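About the Lokport School of Regional History

The Lokport School of Regional History teaches the history of port towns and the roads, rivers and customs lines that tied them to the country behind them. Classes are held in the former harbor office at Lokport and, in the summer term, at Sestovano.

The School was founded by Vusumuzi Engelbrecht, a historian of trade who had spent much of his career on the disputed status of the Driltano free zone. His lectures on the subject remain part of the first-year course, and his library -- 1,626 volumes, with maps and tide tables -- is open to all enrolled students.

Instruction is offered in four departments: Maritime History, Border Studies, Archives, and Material Culture. The School currently has 284 students and 12 permanent teaching staff. Each student completes a written project based on original records, and the best of these are printed in the School's yearly journal, Tam.

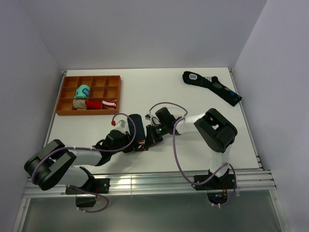 Divided wooden tray with a rolled turquoise sock.

Applications for the coming year are accepted until the end of March. Candidates should submit a letter of interest and one sample of written work. Reading knowledge of a second language is expected -- though it may be acquired during the first year of study.

The front office is open to visitors from 9 a.m. on teaching days.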